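Jumel Temple Companion: a review after one long pilgrimage

My mother had wanted to see the hill temples for years, and when we finally booked our trip for February, my cousin pressed the Jumel Temple Companion on us. It's a little audio guide with a clip, an earpiece and a fat paper booklet, sold as one kit, and I was prepared to dislike it. I've carried guides like this before (the old Seneritz one was a brick) and they usually end up at the bottom of the bag with the boiled sweets.

Well, I was wrong, or mostly wrong! The recordings are lovely. There are 261 of them, covering shrines, tanks, festivals and the stories of the goddesses, and the woman who reads them sounds like an aunt who has all afternoon. My mother listened to the one on lamp offerings three times over and then told it back to me at supper, with improvements. The booklet is good too, with clear type and a sensible page on what to wear, when to take your shoes off and how to ask before joining the queue for a blessing.

The battery lasted from before dawn prayers until we were back for our evening tea, and the clip stayed put on a cotton shawl, even up the 300 steps at Kiani.
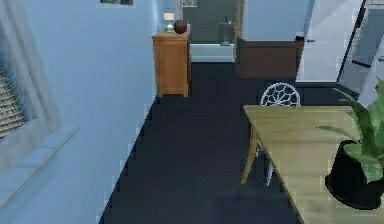

Homa Mahmoudi wrote in to say that she took hers round four temples and found the history good but the pronunciation of the older names careless, and that a priest she met had gently corrected her on two of them. I passed this on to my mother, who said she'd noticed as well and hadn't liked to mention it.

My own grumbles are smaller. The buttons are fiddly with cold fingers, and the volume jumps from a whisper to a shout with very little in between. The map at the back of the booklet folds the wrong way, so you have to open the whole thing to find the bus stand. And I do wish they'd put in more about the schools and kitchens that many temples run, as we had one of our nicest mornings eating rice and dal in a long row of strangers, and the guide gave it a single sentence.

At 2690 rupees it isn't cheap, though two of us shared it happily by taking turns with the earpiece. The Urel guide costs less, but you have to download everything first, and the signal where we stayed was hopeless. I'd buy the Jumel again, and my mother has already asked to borrow it for her sister.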